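Slow drift in the hand gripper, and a bushing I should have checked first

September 25, 2018

The fault first showed up as a disagreement between two numbers. The jaw opening I was logging from the encoder and the jaw opening I was measuring with feeler gauges had been within a tenth of a millimetre of each other since January. By the end of last month they were not. With the fingers commanded to a 2 mm gap, the gauges gave me a bit more on some closes and a bit less on others, and the encoder reported the same value every time.

I spent the first two evenings on the wrong end of the problem. The encoder is a cheap one and I have never trusted its cable, so I replaced the cable, then re-seated the magnet, then rewrote the zeroing routine to take the average of several closes. The averaging made the log look better and did nothing for the gripper. It is a good way of hiding a mechanical fault and I have taken it out again.

What should have told me sooner was the direction. If I closed the jaws with the tool pointing down, the error went one way. If I turned it on its side and closed again, the error went the other way. An electrical offset does not care about gravity. Play in a joint does.

The linkage is the Stenolell pattern, more or less, with two arms per side so that the finger faces stay parallel through the travel. The arms run on brass bushings, with thin spacers between inner and outer arm to stop them rubbing. It is a forgiving design when new. The weakness is that slack in any one joint shows up multiplied at the fingertip, because the tip is a good deal further from the pivot than the bushing wall is.

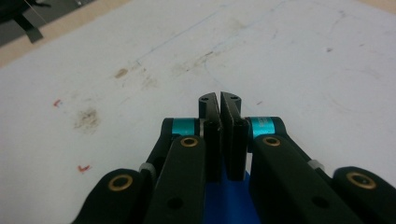 I clamped the body in a vice and pushed each fingertip in turn with a spring balance while reading a dial gauge on the far face. The left side moved 0.04 mm, and I am content with that. The right side moved 0.33 mm and came back to a slightly different place each time I let go. With the arms off, the cause was plain enough. The upper bushing on the right inner arm had started turning in its bore, so the arm was wearing on the outside of the brass as well as the inside. There was fine black dust packed behind it.

I had pressed that bushing in myself, with a bench vice and a socket, and I remember it going in easily. The Hosden drawing asks for a light interference fit. I measured the bore on the spare arm from the same batch and it is oversize, so the fit was never there. The joint survived on a smear of retaining compound until the compound let go.

There is a safety side to this that I had not thought through. The force limit on the tool works from encoder position, on the assumption that the fingers are where the encoder says they are. With a third of a millimetre of slack on one side, thin parts were being squeezed later and harder than the limit allowed for. The worst I have to show for it is a cracked test coupon and a pinched thumb, but the limit was not doing its job and nothing in the software could have noticed.

Repairs so far: new arm from Flivholm, bore checked before anything went in, bushing pressed with a proper mandrel. I have also replaced the spacers on both sides, as the old ones had dished. The spring balance test now gives 0.05 mm on the right.

The Dela Peña test script has been changed so that it stops every 1000 cycles and asks for a gauge reading in both orientations. If the two differ by more than a tenth it refuses to continue. The left arm is from the suspect batch as well, and I will swap it when the second one arrives.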